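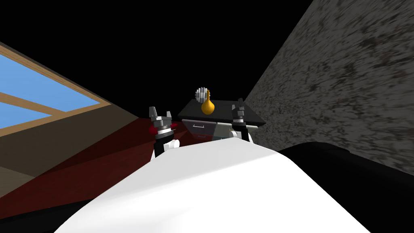
머리 카메라 시점 렌더. 양쪽 그리퍼 사이에 서랍장, 그 위에 노란 병과 기어.

2022년 2월 7일

저녁 먹고 공방으로 내려가 서랍 열기 씬을 다시 잡았다. 지난주에 올린 버전은 서랍 관절의 감쇠가 너무 낮아서 손잡이를 건드리기만 해도 서랍이 끝까지 밀려 나왔다. 집에 있는 실물 서랍은 그렇게 움직이지 않는다. 감쇠를 올리고 정지 마찰 항을 따로 넣었다. 값은 주방 서랍에 손저울을 걸어 당겨 본 것을 기준으로 했다. 정밀한 측정은 아니고 자릿수만 맞추는 용도다.

물리 스텝은 1000Hz로 고정했다. 그보다 낮추면 손가락이 손잡이에 닿을 때 접촉력이 튄다. 렌더는 훨씬 드물게 하므로 속도에는 별 영향이 없다. 노트북 팬 소리는 커졌다.

오늘 한 일 순서대로.

먼저 좌표계 정리. 로봇 베이스 원점과 서랍장 원점이 서로 다른 축 규약을 쓰고 있었다. 서랍장 모델은 Plurnthorpe 자료실에서 받은 것이고 위쪽이 Y다. 내 쪽은 위쪽이 Z다. 지금까지는 불러온 뒤에 회전을 한 번 곱해서 썼는데, 충돌 메시에는 그 회전이 안 먹고 있었다. 보이는 서랍장과 부딪히는 서랍장이 따로 놀았다는 뜻이다. 손가락이 허공에서 멈추던 현상이 이걸로 설명된다. 메시 자체를 변환해서 다시 저장했고 런타임 회전은 지웠다. 진작 이렇게 했어야 했다.

다음은 머리 카메라. 위치를 내려 보았더니 몸통 앞쪽 흰 외피가 화면 아래를 크게 가린다. 서랍장 아랫부분이 외피 뒤로 들어간다. 카메라를 앞으로 빼면 해결되지만 실제 조립 도면의 브래킷 위치에서 벗어난다. 도면을 바꾸기는 싫다. 알루미늄 브래킷을 이미 깎아 놓았다. 일단 그대로 두고, 가려진 부분은 손목 카메라로 보완하는 쪽으로 정했다.

손목 카메라는 그리퍼 하우징 위에 얹은 것으로 가정하고 시야각만 조정했다. 넓게 잡으면 손가락 두 개가 다 들어오는 대신 끝점이 작게 보인다. 좁게 잡으면 접근 단계에서 손잡이를 놓친다. 두 값 사이를 몇 번 왔다 갔다 하다가 손가락 전체가 들어오는 쪽으로 결정했다.

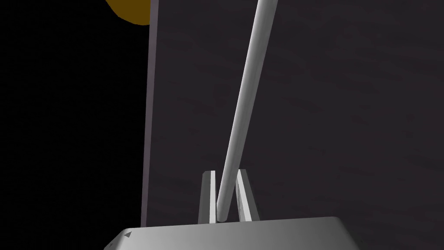
손가락 간격 문제도 남아 있었다. 명령값 0이 완전 닫힘인지 완전 열림인지가 드라이버 문서와 모델 파일에서 반대로 적혀 있다. Mahama 드라이버는 0이 닫힘이다. 내 모델 파일은 0이 열림이었다. 모델 쪽을 드라이버에 맞췄다. 실물 보드에 그대로 붙일 코드라서 드라이버를 기준으로 삼는 게 맞다. 관절 한계의 부호도 같이 뒤집어야 하는데 왼손만 고치고 오른손을 빼먹어서 한참 헤맸다. 좌우 대칭 모델을 손으로 두 번 적는 방식은 이제 그만둬야 한다. 매크로로 바꾸는 일은 목록에 올려 두었다.

접촉 파라미터는 손가락 패드와 손잡이 쌍에만 따로 지정했다. 나머지는 전역값을 그대로 쓴다. 마찰계수를 올리면 잘 잡히는 것처럼 보이지만 손잡이를 비스듬히 물고도 당겨지기 때문에 실물로 옮길 때 속는다. 그래서 실리콘 패드 시편으로 재 둔 값보다 조금 낮게 잡았다. 여기서 되는 동작이면 작업대에서도 될 가능성이 높다.

조금 쉬고 나서 Nerea Tejada와 통화. Dimia 쪽 감속기 샘플이 아직 안 왔다고 한다. 어깨 관절에 쓸 물건이라 그게 와야 오른팔을 세울 수 있다. 그 사이에 시뮬레이션 쪽 제어기를 끝내 두기로 했다. Nerea는 임피던스 제어를 먼저 붙이자고 하고 나는 위치 제어에 토크 제한만 걸어서 시작하자는 입장이다. 서랍을 당기는 동작은 자유도가 하나뿐이고 궤적이 직선이라 후자로도 충분하다고 본다. 합의는 못 했다. 둘 다 돌려 보고 로그로 비교하기로 했다. 비교 기준은 손잡이에 걸리는 측면 힘의 최대값과 손가락 미끄러짐 양.

통화 뒤에 위치 제어 버전으로 반복 시험. 시작 자세를 조금씩 흔들어서 34회 돌렸다. 서랍이 목표 위치까지 열리지 않은 것이 7회. 로그를 보면 대부분 접근 각도 문제다. 손목이 위에서 너무 눌린 자세로 들어가서 손가락 하나가 서랍 앞판에 먼저 닿는다. 그 상태로 닫으면 손잡이 한쪽만 걸린다. 역기구학 풀이가 팔꿈치를 바깥으로 뺀 해와 안으로 넣은 해 사이에서 왔다 갔다 하는데, 안으로 넣은 해에서 이 현상이 나온다. 널 공간에 팔꿈치 바깥쪽을 선호하는 항을 약하게 넣으니 줄었다. 다만 약하게 넣었을 때만 그렇고, 세게 넣으면 끝점 오차가 커진다.

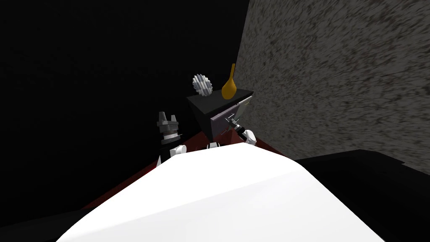

왼팔은 이번 시험에서 쓰지 않는다. 대기 자세로 두고 관절 토크만 기록했다. 중력 보상이 맞으면 대기 중 위치 오차가 일정해야 하는데, 손목 쪽 관절에서 느린 드리프트가 보인다. 링크 질량을 CAD 기본 밀도로 계산한 게 원인 같다. 출력물 내부 채움 비율을 반영하지 않았다. 실물 손목 덮개를 저울에 올려 보니 모델 값이 3배 넘게 무거웠다. 질량과 관성 텐서를 새로 계산해서 넣어야 한다. 오늘은 질량만 고쳤다. 관성은 다음에.

서랍장 위에 올려 둔 병과 기어는 강체로 둘 다 살려 두었다. 서랍이 급하게 당겨질 때 윗면 물체가 밀리는지 보려는 목적이다. 병은 목이 가늘고 무게중심이 아래라 잘 버틸 걸로 예상한다. 기어는 세워 두었으니 접촉면이 좁다. 충돌 형상을 톱니까지 살리면 계산이 느려져서 볼록 껍질로 대체했다. 이 상태의 결과를 실물과 비교하는 건 의미가 없고, 제어기끼리 비교할 때만 쓴다.

벽과 바닥 텍스처는 기본 묶음에서 골랐다. 벽은 거친 돌 느낌의 회색, 상판은 어두운 붉은색. 검은 서랍장이 검은 배경에 묻히는 문제가 있어서 조명을 하나 더 넣을지 고민 중이다. 나중에 영상만으로 손잡이 위치를 찾게 할 생각이면 조명과 배색은 어차피 무작위로 바꿔 가며 뽑아야 한다. 지금 손볼 일은 아니다.

로그 저장 형식을 바꿨다. 텍스트로 쓰니 파일이 너무 커지고 기록하는 동안 루프가 밀린다. 이진으로 쓰고 나중에 변환한다. 변환 스크립트는 Wusix 보드 펌웨어를 디버깅할 때 쓰던 것을 조금 고쳤다. 타임스탬프가 보드에서는 마이크로초, 시뮬레이터에서는 초 단위 실수라는 점만 주의. 변환기 첫 줄에 주석으로 적어 두었다.

배선 쪽은 거의 못 했다. 왼팔 커넥터 핀 배열만 다시 확인했고, 엔코더 차폐선 접지 위치는 여전히 미정. 지난 9월에 이걸 대충 넘겼다가 노이즈 잡느라 고생했으니 이번에는 팔을 세우기 전에 정한다.

남은 것:
손목 관성 텐서 재계산
좌우 팔 모델 매크로화
임피던스 제어기 최소 버전
앞판 접촉 감지 시 후퇴 동작 추가
차폐선 접지
감속기 도착 여부 Nerea에게 다시 확인

후퇴 동작은 간단하게 간다. 닫기 전에 손가락 축 방향 힘이 기준을 넘으면 조금 물러났다가 손목 각도를 바꿔 다시 접근. 기준값은 오늘 로그에서 뽑을 수 있을 것 같다. 실패한 회차는 접촉 순간의 힘 파형이 성공한 쪽보다 먼저 솟는다.

커밋하고 전원 내림. 작업대 위 브래킷은 치우지 않고 올라왔다.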